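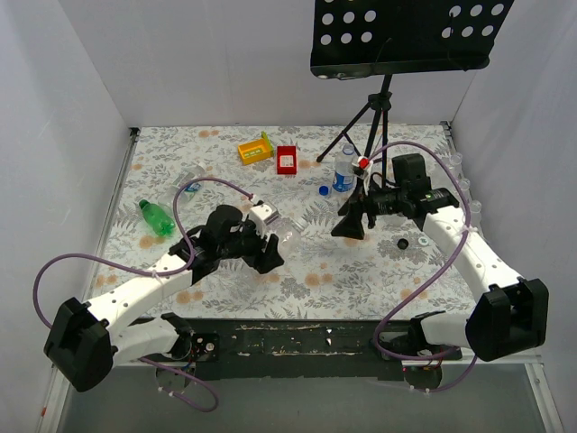
June 7, 2026

Bottles again. I have a degree, I have a decent chair at home, and I spent the better part of today teaching two arms to deal with bottles on a fern-print tablecloth.

The target was 54 good demonstrations. I got most of the way there and then spent the last hour throwing out takes that I'd been pleased with at the time. It's an unkind job, watching yourself back. The arms do precisely what my hands do on the controllers, so every bit of dithering gets recorded in full. There's one take where I go for a bottle, back off, go for it again, back off again, and finally grab it like a man picking up someone else's sock. If that goes into the training set, we'll have a robot with my exact social skills.

Clear plastic is the worst. The green bottle I can see fine. The clear ones I mostly have to take on faith when I'm driving from the camera view, and the cups by the right wall might as well be rumors. Wovus thinks this is a good thing, for variety. Wovus isn't the one squinting.

And they roll, of course. You come in a little low with the gripper, you brush the side, and off it goes, and you're chasing a water bottle across the ferns at the speed of a very old dog. I've learned to come down from above and close slowly. I would like to say I learned this today but I learned it in March and have had to learn it again every session since.

Caps I don't want to talk about. I did 7 cap pickups before lunch and kept 2. The fingers come down, the cap squirts out to one side, and I say a word that fortunately isn't recorded. By the afternoon I'd worked out that if I let the fingertip rest on the cloth first and then slide in, it goes much better. I wrote that on a sticky note and put it on the monitor, where it joined the other sticky notes, which I don't read.

The purple cables behaved, mostly. The left one likes to flop over whatever is lying on that side of the table, and I had to stop more than once to lift it clear. I keep meaning to tie it back properly. Same plan tomorrow, I'm sure.

Two-handed takes are the part I really enjoy, and I'd never admit it in a meeting. Left arm holds, right arm works, and for a few seconds I forget that there's anything between me and the table. Then I try to scratch my nose and the right arm salutes the wall.

There was a message from Kusavel in the afternoon asking if we could be at 900 by the time they visit. I wrote back "we're making good progress" - a sentence that has never yet been false or useful. I should do the arithmetic, but I'm not going to do it tonight.

My shoulders hurt. At dinner I reached for my glass from directly above, closed my fingers slowly, waited a second, and lifted. Perfect take. I'd have kept that one.

Tomorrow: shuffle the layout, more lying-down bottles on the left, fewer caps if I can get away with it. Tie back the cable.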